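# Storing loose plastic cups in flat gray bins without losing the odd ones

Storage & Organizing · May 2026 · Viewed 1,561 times

**pantry_shelf_b**

I look after the kitchen cupboard at our hall in Sorisham. We have a lot of reusable plastic cups that people have given us over the years, so there is no matching set. Tall ones, short ones, kids' cups, a few with handles. Until last September they were stacked on open shelves, and the stacks fell over whenever someone took one from the back.

We got rid of the open shelves and bought gray rectangular bins from Wunitz, the low kind with straight sides. The cupboard looks a lot better. The problem is what goes on inside the bins. If I stack the cups, they jam together and I have to run them under hot water to get them apart. If I put them in loose, they roll over on their sides, and the small ones end up under the big ones. After an event everybody tips everything back into whichever bin is closest.

The other thing is the inside of the cups. Twice now I have pulled out a stack that smelled stale, and I am fairly sure they were put away damp. They all go through the dishwasher, which is a Kavanagh and does not dry plastic well at all.

What I would like to know:

- Do you store cups upright, upside down or on their sides in a bin like this?
- Is it worth buying dividers? Grakau makes some that are close to the right size, but they are not cheap.
- Is there any way of getting other people to put things back in the right place? I have tried labels on the lids. The lids get swapped.

We can't buy new cups this year. The bins are staying.

**tallboy_lane**

Upside down. Always upside down, dust gets in otherwise.

As for dividers, I wouldn't bother. Cut up a cardboard box. When it gets dirty cut up another one.

**comment from pantry_shelf_b**

Thanks. Doesn't upside down make the stale smell worse if they're a bit damp, though?

**comment from tallboy_lane**

Dry them first.

**secondwash**

I did this job for a school kitchen for 4 years and had the same trouble with damp cups, so I'll start with that.

Plastic doesn't hold heat the way china does, so the water just sits there at the end of the cycle. Open the dishwasher as soon as it finishes and pull the top rack all the way out. Most cups have a little dip in the base, and when they are upside down in the rack that dip fills with water. Tip each one as you take it out. Then stand them on a rack or on a dry towel with a gap between them, and leave them until the next day if you can. We used two old cooling racks on top of the chest freezer. Nothing went into a bin on the night of an event, and that was the one rule I was strict about.

If you have to put them away the same day, leave the lid off the bin. I would also put a piece of ribbed shelf liner in the bottom so a little air can get under the rims. Wash the liner when you wash the bin. I did mine at the end of each term with dish soap and warm water, and I let the bin dry in the yard.

On stacking: cups jam when they are different brands with nearly the same taper. Two of the same kind usually come apart fine because they have a ridge inside that stops them. Try sorting them by shape first and stack only the ones that match. Keep the stacks short, three or four cups, and lay the stacks down on their sides in rows with the open ends facing the same way. They can't topple if they are already lying down. The ones that don't match anything go in a separate bin, not stacked, standing up.

If you do get a jam, don't twist. Put cold water in the inside cup and stand the outside one in warm water for a minute. Pulling at them dry is how you get a crack down the side, and then you are picking bits of plastic out of the sink.

I did buy dividers in the end (Grakau, the clip-together ones). They were fine. The clips at the corners came loose when a full bin was carried, and I ended up using them only in the bins that stayed on the shelf. For bins that get carried out to tables I would use tallboy_lane's cardboard.

**bins_not_bags**

Agree with most of secondwash's answer — the cooling racks are a good idea and I am going to borrow it. Two things to add.

Labels on lids never work for us either. Put the label on the short end of the bin itself, the end that faces out when it is on the shelf. Masking tape and a marker are enough. It survives a fair bit of wiping, and when it wears off you write a new one. Write what goes in with plain words like TALL CUPS or KIDS. Ours used to say "Drinkware 2" and people would stand there reading it and then put in a salad bowl.

Check how high your cups stand against the side of the bin before you decide on upright or sideways. If the rim is over the top edge the lid won't close, someone will press on it, and then you have cracked cups. Our Wunitz bins came in two depths and the shallow ones are only good for the short tumblers. Put the heavy ones with handles in the deep bins at the bottom of the cupboard, with the handles all pointing one way.

For getting people to put things back, colors have worked better for me than words. I sorted by color as far as I could, and where the colors were too mixed I left one bright cup on its own in the bin as the marker for what belongs there. It stays in when the others go out, so the bin is never just a blank gray box with nothing to say for itself. Pick a color that shows up from where people will be standing. Blue and dark green disappear against gray in a dim cupboard, and clear is hopeless. Orange is the one I'd go for, and you can see how well an orange cup shows up with a gray bin. Yellow is fine too if you have one. Stand the marker upright in a corner, put the rest in beside it, and tell whoever is on dishes that the marker doesn't go out on the tables.

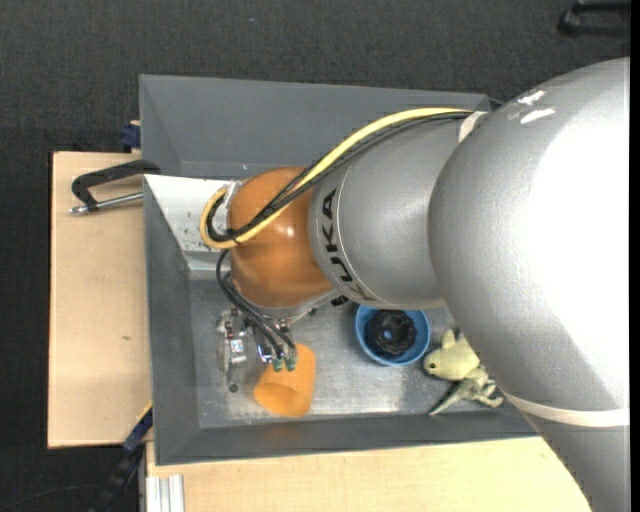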